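Rechercher dans le magazine Rechercher Tapez un mot-clé OK

Trois pinces sur la table

Chez Idero, on a passé le printemps à choisir entre trois préhenseurs. Le résultat ne satisfait pas tout le monde.

Le bâtiment d'Idero se trouve au fond d'une zone d'activités, derrière un grossiste en carrelage. L'entreprise intègre des bras robotisés pour des clients qui n'ont ni ligne de production ni bureau des méthodes : cuisines de collectivité, résidences pour personnes âgées, ateliers de reconditionnement. Depuis deux ans, la même question revient dans les appels d'offres. Quelle pince monter au bout du bras quand les objets changent toutes les dix secondes ?

Gaëtan Deschamps dirige les essais. Il a travaillé longtemps dans l'emballage, où une pince saisit la même barquette toute la journée. « Dans l'emballage, on dessine le doigt pour l'objet. Chez nos clients d'aujourd'hui, on ne connaît pas l'objet », résume-t-il. En mars, il a obtenu un budget pour comparer trois modèles dans des conditions proches d'une cuisine ordinaire.

Le premier, fourni par Tarnden, est une pince parallèle à deux doigts, rigide, avec retour d'effort. Le deuxième, de chez Groen, remplace les doigts pleins par des lamelles souples qui épousent la forme saisie. Le troisième est un prototype d'Ernero à trois doigts sous-actionnés : un seul moteur, trois points de contact, et une mécanique qui répartit l'effort. Les écarts de prix sont importants. Idero ne souhaite pas les publier, les tarifs ayant été négociés.

Le protocole tient sur deux pages. Chaque pince exécute 1 000 saisies, réparties sur 7 familles d'objets, de l'assiette posée sur chant à la poignée de tiroir. Les bras ne changent pas, les caméras non plus. Seuls le préhenseur et sa plaque d'interface sont démontés entre deux campagnes. Un essai compte comme réussi si l'objet est saisi, déplacé et reposé sans reprise. Une saisie qui glisse de quelques millimètres est notée à part, ce qui a donné lieu à de longues discussions.

« Au départ, on avait une seule colonne, réussite ou échec, explique Ineke Bosman, ingénieure chargée de la mesure. Mais une tasse tenue par le bord et une tasse tenue par l'anse, pour le client, ce n'est pas la même chose. » Elle a fait ajouter une note de qualité de prise, attribuée à partir des vidéos par deux personnes qui ne savent pas quelle campagne elles regardent. Avec des pinces de formes aussi différentes, l'anonymat est relatif. Elle le reconnaît, et les notes ont donc été publiées en interne avec cette réserve.

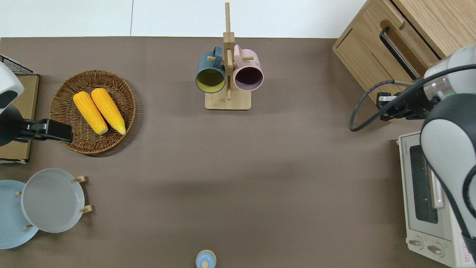

La disposition de la table a été fixée après une semaine d'essais à vide. Les premières versions étaient trop confortables : tout se trouvait à portée, bien espacé, et les trois pinces dépassaient les objectifs. Fouad Chidiac, qui programme les trajectoires, a demandé que l'on rapproche certains objets et que l'on oblige les bras à passer au-dessus d'un rebord. Un panier en osier rond, par exemple, pose deux problèmes à la fois. Il faut descendre dedans sans accrocher le tressage, puis attraper un épi de maïs dont la surface est irrégulière et qui roule dès qu'on le pousse.

C'est sur ce type d'objet que la pince souple de Groen prend l'avantage. Les lamelles se déforment au contact des grains et la prise tient même quand l'axe n'est pas bon. La pince de Tarnden y arrive aussi, à condition que l'estimation de pose soit correcte. Sinon, elle pince une extrémité et l'épi pivote. Le prototype d'Ernero fait bien mieux en prise enveloppante, mais il lui faut de la place pour ouvrir ses trois doigts, et le panier n'en laisse pas toujours.

Les tasses ont inversé le classement. Accrochées à un arbre en bois, elles doivent être soulevées avant d'être tirées, sans quoi l'anse reste prise dans la cheville. Ce mouvement réclame une prise ferme, et la souplesse devient un défaut. Avec les lamelles, la tasse suit avec un léger retard sur le poignet, l'anse touche le bois et tout l'arbre se déplace. Les doigts rigides n'ont pas ce problème. Fouad Chidiac a bien essayé de compenser en ralentissant la trajectoire – la réussite remonte, mais le temps de cycle devient difficile à défendre devant un client.

Même constat pour les assiettes rangées debout. L'intervalle entre deux assiettes est étroit, et un doigt épais ne s'y glisse pas. Tarnden livre en option des bouts de doigts affinés, qu'Idero a fini par commander. Ernero n'a rien d'équivalent pour le moment. Siebe Bakker, qui suit le projet côté fabricant, assure qu'une version plus mince est à l'étude. « On a conçu cette main pour ramasser des fruits et des flacons. L'assiette verticale, on ne l'avait pas mise dans notre cahier des charges », dit-il.

Restent les poignées, que l'équipe jugeait faciles. Ouvrir un tiroir demande peu de force, mais la trajectoire doit rester droite, et la moindre erreur d'angle se transforme en effort latéral sur les doigts. Le capteur d'effort de Tarnden a permis de corriger en cours de mouvement. Sur les deux autres modèles, il a fallu se contenter du courant moteur du bras, une information plus bruitée. Ineke Bosman aurait préféré monter le même capteur au poignet pour tout le monde. Il aurait allongé l'outil et faussé la comparaison d'une autre manière, et la question est restée ouverte jusqu'à la fin.

Afshin Khosravi, responsable des achats, regarde les choses sous un autre angle. Il a fait relever le temps passé à changer les pièces d'usure, le délai de livraison des rechanges et le nombre de vis à retirer pour un nettoyage complet. Les lamelles de Groen se changent sans outil. Celles qui ont travaillé dans les rayons du porte-assiettes ont marqué plus vite que prévu, et deux jeux ont été remplacés avant la fin de la campagne. La pince rigide n'a demandé qu'un resserrage.

La question des câbles a occupé une réunion entière. Un bras qui travaille près d'un meuble bas laisse pendre une boucle, et cette boucle finit par frotter ou par entrer dans le champ de la caméra. Les trois fabricants ont chacun leur connecteur, orienté à leur façon. Celui d'Ernero sort sur le côté, ce qui a obligé à refaire le cheminement et à reprendre une partie des trajectoires en mai.

À l'arrivée, Idero a retenu la pince de Tarnden avec les doigts affinés pour ses deux prochains chantiers, et garde celle de Groen pour un client qui manipule surtout des légumes. Gaëtan Deschamps aurait voulu un changeur d'outil automatique et les deux pinces sur la même cellule. Afshin Khosravi a refusé, au motif que le changeur coûtait presque aussi cher que la pince. Le sujet doit revenir à l'automne, quand Ernero livrera sa version mince. Le protocole ne bougera pas, sauf la note de qualité de prise, qu'Ineke Bosman veut faire attribuer par trois personnes.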